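The Stick Lesson

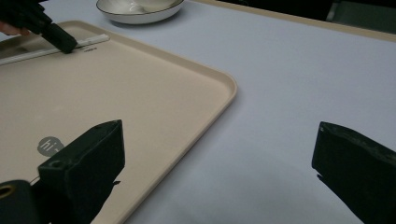

Tray, stick, bowl. A hand at work on the far side.

So I took the job at Kuvden because my rent went up, and because the ad said "no experience, must have steady hands," and I figured, well, I used to ice cakes. How different could it be?

Very different, as far as the pay goes! The rest was closer than you'd think. You hold a gripper in each hand, big dark clunky things with two fingers that open and close when you squeeze, and you do chores with them. Small chores. You pick up a spoon, you put down a spoon, and everything you do gets saved, and at night somebody upstairs feeds it to Wi. Wi was the robot. I never did find out what it stood for, and when I asked Osvaldo De Luca, who ran our floor, he said "Wi" again, a little louder, like I hadn't heard.

My table was number 10. Gray top, beige tray with a little speech bubble on it that said "hi~" in white letters, and a white bowl past the tray. I said hi back the first morning. Graziella Colombo at the next table heard me and didn't laugh, and I decided right there that we'd be friends.

The task that week was the stick. One long skinny white stick, like a chopstick that had never met any food. Get it from the tray to the bowl and lay it across the rim. That was the whole job, and I had 164 of them to get through before I could go home.

I was terrible. A stick that thin lies flat in the tray and the fingers just kind of slide along the top of it. I'd press down on it with one side, it would roll over to the rim, I'd chase it with the other side and whack the bowl. My wrists hurt. By lunch Osvaldo came over with his tablet and stood there breathing through his nose.

"You have thrown away seventeen," he said.

"I didn't throw them. They left."

He told me that a bad try was worse than no try, that Wi would learn whatever I gave it, and that if I gave it whacking the bowl then in September there'd be a robot in some lady's kitchen whacking her bowls. Then he ate half a cracker over my tray and walked off.

After that I got nervous, which made it worse. It was Graziella who fixed me. She put her own grippers down (we weren't supposed to) and came around and stood behind me and said, "Who taught you to do anything?"

"What?"

"With your hands. Who?"

And I said my aunt Loredana, because it was true. Loredana Palumbo, my mother's sister, who taught me roses when I was nine. She'd put her hands over mine on the piping bag and squeeze, and she'd never say one word the whole time, she'd just hum. If I messed one up she scraped it off the cake and ate it.

"So do it like that," Graziella said. "Only now you're the aunt."

I felt pretty silly. But I tried it. I stopped thinking about the count and I thought about some kid's hands under mine, big slow metal kid hands that had never held anything. I pinned the stick against the far rim with the left gripper, good and gentle, so it had nowhere to roll. I waited. I hummed a little, I'm not going to lie. Then I walked the fingers along it until I got near the middle, and I closed them, and up it came, and over to the bowl, and down.

I did 70 more like that before my shift ended and I dropped maybe two. I stayed late for the rest. Nobody paid me for the extra hour and I didn't ask.

The next Monday-type morning (all the mornings there felt like Monday) they brought us up to the third floor to see Wi run it. I'd never been up there. It had carpet. Mebrat Tilahun, who was the engineer, had the same tray set out and the same kind of bowl, and there was Wi, two arms bolted to a table, and I remember thinking it was smaller than I'd pictured, and that it needed a dusting.

She pushed a key. The left arm came down and pressed the stick up against the far rim, and then it stopped.

It just sat there. Osvaldo looked at his tablet. One of the guys from table 4 coughed.

"It does that," Mebrat said. "We don't know where it's getting the pause. We could trim it out, it's costing us time on every run."

And the fingers started walking down the stick, little steps, and closed near the middle, and up it came.

Graziella had hold of my sleeve by then. I didn't say anything. What was I going to say, that's my aunt? She's been dead six years, she never touched a computer, she thought the microwave was listening to her. I watched it lay the stick across the bowl and let go so carefully that I had to go look at the carpet for a minute.

"Leave it in," I said, when I could.

Mebrat turned around. "Sorry, which table are you?"

"Ten," I said. "Leave the pause in. It needs it so the stick won't roll."

She thought about that, and wrote something down, and ran it again. Then we all went back downstairs, and there was a box of forks on my table.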